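Urrego G3 Parallel Gripper – Service Page

Product status: in production
Field notice: revised May 11, 2021
Part number: UR-974

Overview

The Urrego G3 is an electric parallel-jaw gripper for light bench arms. It mounts on the Ivumano wrist flange and takes power and data through a single harness routed under the forearm link. Stroke is 90 mm. Rated grip force is 50 N.

Fault: jaw release after harness interruption

Units shipped by Fostmont before December can open their jaws without a command. The fault follows a short loss of signal on the harness. When the signal returns, the drive runs its homing routine, and homing on the early firmware starts with a full opening stroke. Anything in the jaws is dropped at that point.

The arm controller does not log the event as a gripper fault. It records a link reset, code 3, and the program continues. Operators have usually found the problem through a part missing at the place position.

Loss of signal has been traced to the connector at the wrist. The latch on the early connector does not hold under repeated wrist rotation, and a loop of cable left hanging near the base adds load to it. Vertical fingertip positions are affected more than horizontal ones.

Safety

Keep hands out of the space between the jaws and the table whenever drive power is on, including during a pause. A paused program does not inhibit homing. On two-arm benches, stop both arms before reaching in – the stop input on one arm does not act on the other unless the two have been wired together.

Do not use an affected unit to hold glass, blades or filled containers.

Checking a unit

Run the check with light objects only. Place a cup and a shallow tray within reach of the jaws, grip one of them, lift it a short distance and rotate the wrist through its full range. Repeat on the second arm. Any code 3 entry in the controller log during the check counts as a failure, even if the object stays in the jaws.

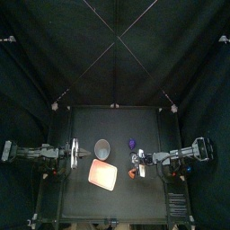
Iruvport: we replaced the connector on both arms and still got a link reset on one of them. The harness itself was broken inside the jacket, near the forearm clamp. Please list it as a separate item in the kit.

The harness is now included. Kits ordered before this revision contain the connector and latch only.

Corrective kit

Contents: wrist connector, latch, harness, two cable clips, firmware card. Fit the connector first, then the harness, then load the firmware. The revised firmware holds jaw position after a link reset and waits for an operator command before homing.

Fitting requires a 3 mm hex key. Remove drive power before opening the wrist cover.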